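Clothes swap on Thursday in Pollville

The spring clothes swap comes back to the Plisterel hall this Thursday, from 11 in the morning. Last time we received 89 pieces, mostly for children. 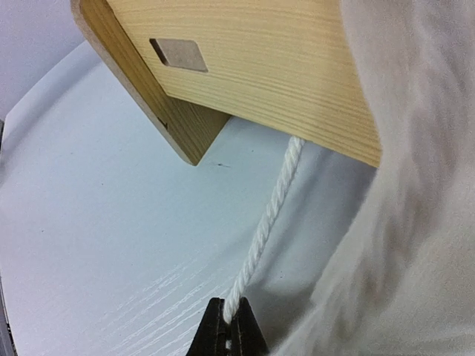
Pale wood and white fabric.

Please bring clean clothes, two bags per family at most. The Tokgöz bakery will again give us bread and tea.
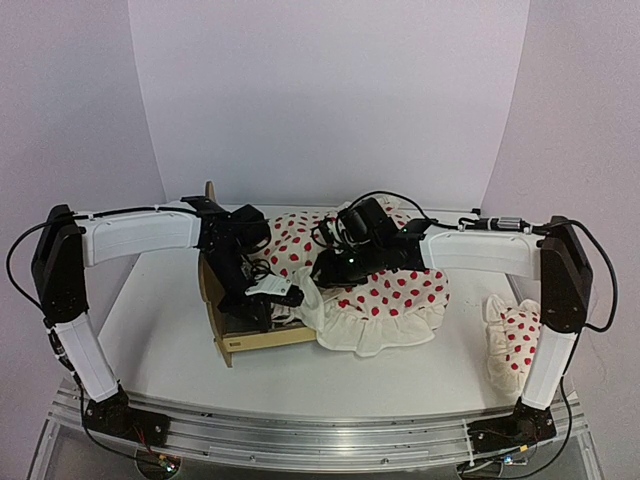
What we still need

Hangers are missing, and we look for two long mirrors. You can leave them at the Nisley shop before Wednesday evening.
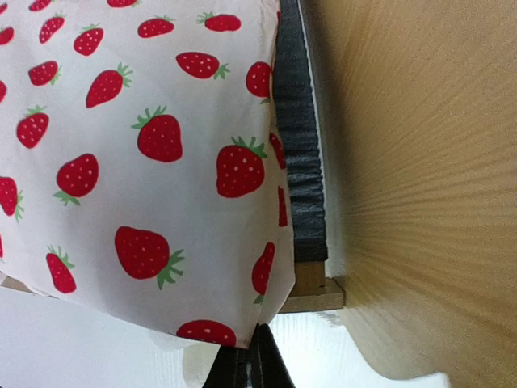 Small sizes always go first, so parents should come early. Summer cotton is most wanted, and cheerful prints like these red strawberries on white find a new home quickly. Winter coats we keep until October.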